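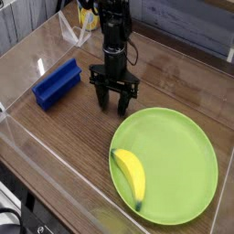
Can a Robot Do Your Chores Yet?

I hate putting away the dishes. I don't mind washing them so much (bubbles!), but putting them away means finding the right spot for every single thing, and there's always one lid that doesn't belong to any pot in the house. So every few months I ask the same question that a lot of you send me: when do we get a robot for that?

The short answer is "some chores, sort of, already." The long answer is the rest of this page, so get comfy.

Chores that machines are already good at

Your home may be full of chore machines that you don't think of as robots. A dishwasher washes dishes. A washing machine washes clothes. They're really good at it, too, and they've been good at it for a long time. But look at what they need from you. You carry the plates over, you tip the leftovers in the trash, you line everything up in the racks, you shut the door. All the machine has to do is squirt hot water around inside a closed box where nothing surprising can happen.

Robot vacuums are a bit braver, because they leave their box and go wandering. We have one at home called Zarkora (my son named it after a villain he made up) and it does a decent job under the beds. It also ate a shoelace in August and had to be rescued from behind the couch, beeping. A floor is one of the easier places for a robot, though. It's flat, it mostly stays where it is, and the robot doesn't have to pick anything up and keep it in one piece.

Picking things up is where it gets hard.

Why is picking things up so hard?

Try something for me. Reach out and grab whatever is nearest to you. A pencil, a cup, your brother's ear. Done? I bet it took you one second and you didn't think about it at all.

Your brain did a huge pile of work in that second. It found the thing with your eyes. It guessed how far away it was and how heavy it would be. It decided which part to hold. It opened your fingers just wide enough, steered your arm so you didn't knock over the juice, squeezed, felt whether the thing was slipping, and squeezed a little more if it was.

A robot has to do every bit of that too, and it doesn't get any of it for free. Let's take the parts one at a time.

Seeing. A camera can take a picture of a table, but a picture is just lots of colored dots. Something has to work out which dots are banana and which dots are plate. A shiny table makes that harder, because light bounces off it and leaves pale streaks that aren't really things at all. Clear plastic and glass are even sneakier. You've probably bumped into a glass door yourself at least once. (I have. In front of people.)

Deciding. Say the robot knows there's a banana. Where should it grab? In the middle, from above, is a pretty good plan. By the very tip of the stem is a bad plan. With a banana it's easy to guess, but what about a bag of rice? Or a sock? A sock doesn't even have the same shape twice.

Gripping. Lots of robot arms have a gripper with just two fingers that open and close, like tongs. Tongs are great for plenty of jobs. Now try buttoning your coat with them.

Feeling. You've got skin all over your hands and it's telling you things the whole time. Plenty of robot grippers feel very little or nothing. It's like working with thick mittens on.
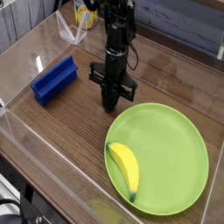
The robot's gripper hangs above the table. The banana on the green plate is a toy one.

Why practice with a toy banana?

A toy banana doesn't go brown and squishy. If you drop it, it's fine. If you squash it by mistake, you don't have to clean banana out of a robot, and I'm told by Ayana Ejigu, who fixes machines for a living and answers my silliest emails, that cleaning banana out of a robot is a very long afternoon.

It's also a good shape to learn on. It's curved, so if you push it the wrong way it can roll or spin around and end up somewhere new. A plain block like the blue one sits still a lot better, but it has a raised ridge along the top, so you can hold it different ways. And a plate has a rim. The rim is only a little bump to you, but if you're trying to slide robot fingers down beside something that's lying right up against it, there isn't much room!

If you wanted to make up a practice chore with just those three things, you might say "put the block on the plate" or "take the banana off the plate." Those sound like chores for a two-year-old. But they have the same parts inside them as clearing the table or putting away groceries: find it, grab it, move it, let go of it in the right place. Letting go is trickier than you'd think, by the way. Let go too high and it bounces.

And a tabletop with clear walls is a small, tidy world. Your kitchen is a great big messy one. The cat walks through it. Somebody moved the toaster. It's dark at night and sunny at breakfast, and a robot that was fine at night can get all mixed up at breakfast.

How does a robot learn a chore?

One way is for a person to write down every move. Go down this far, close the fingers, go up, go left. That works nicely if the banana is in exactly the same place every time. Move it over by the width of your thumb and the robot grabs air.

Another way is to show it. A person steers the arm through the job while a computer keeps track of everything the camera saw and every way the arm moved. Then they do it again. And again, with the banana turned around, and again with the plate somewhere else. After lots and lots of turns, the computer can start to guess what to do by itself, even when the banana isn't quite where it was before.

How many turns is "lots"? It depends on the chore. When I started writing this page, I wanted to know how many turns I'd had at putting away dishes, so I did the math. Let's say I started at age eight and did it every other day. By now that's around 3,678 dishwashers, and I still can't find where the lid goes.

What about in shops?

Shop chores are a bit different. In a big warehouse, somebody has already made things neat. The boxes have labels, the floor is flat and clear, and the shelves are all alike. That helps a robot a lot, so machines that carry shelves and boxes have been working in places like that for years.

A little corner store is more like your kitchen. I do my shopping at Jafarzadeh's, which has cans stacked up to the ceiling and one box of loose onions you have to step around. I asked Fulgencio Llorente, who works mornings there, which of his jobs he would hand to a robot. He said unpacking the cans, right away, no question. Then I asked about the peaches and he looked at me as if I'd offered to throw them down the stairs. A can doesn't mind being squeezed. A ripe peach really, really minds.

So if you're guessing which shop chore a robot might do first, look for things that are hard, all the same shape, and always kept in the same spot.

Be the robot (a game)

You need two people, a pair of kitchen tongs, a plate, a banana and a scarf.

1. Put the banana and the plate on the table, not too close together.
2. One of you is the arm. Hold the tongs and tie the scarf over your eyes.
3. The other is the computer. You can only say: left, right, forward, back, up, down, open, close.
4. Get the banana onto the plate. You have 90 seconds.
5. Swap. Then move the plate and try again.

No peeking, and computers aren't allowed to say "no, no, the OTHER left." My kids and I needed four tries, and the banana went on the floor twice. Use a real one if you like, but eat it soon after.

So, yet or not yet?

Here's my own score sheet. You might disagree, and you can write and tell me.

Vacuuming a flat floor: yes, if you pick up your shoelaces first.
Washing dishes: yes, once a person loads them.
Putting dishes away: some robots can do bits of it, slowly, and often with a person close by.
Folding laundry: bits of it, and slowly too. Towels are easier than shirts.
Tidying your bedroom: not yet. Sorry.
Knowing which lid goes on which pot: ask me again later.

Questions you sent me

Will a robot get tired? No, but motors can get hot and parts wear out, so it does need breaks and repairs.

Can I have one that only does the cat litter? Amparo, you've asked me this before and the answer is that there are self-cleaning litter boxes already. Your cat may have opinions. Our cat, Praka, won't go anywhere near a thing that hums.

Do robots like doing chores? A robot doesn't like or dislike things the way you do. It won't grumble, and it won't be proud of a clean room either.

Next time: how does an elevator know which floor to stop at?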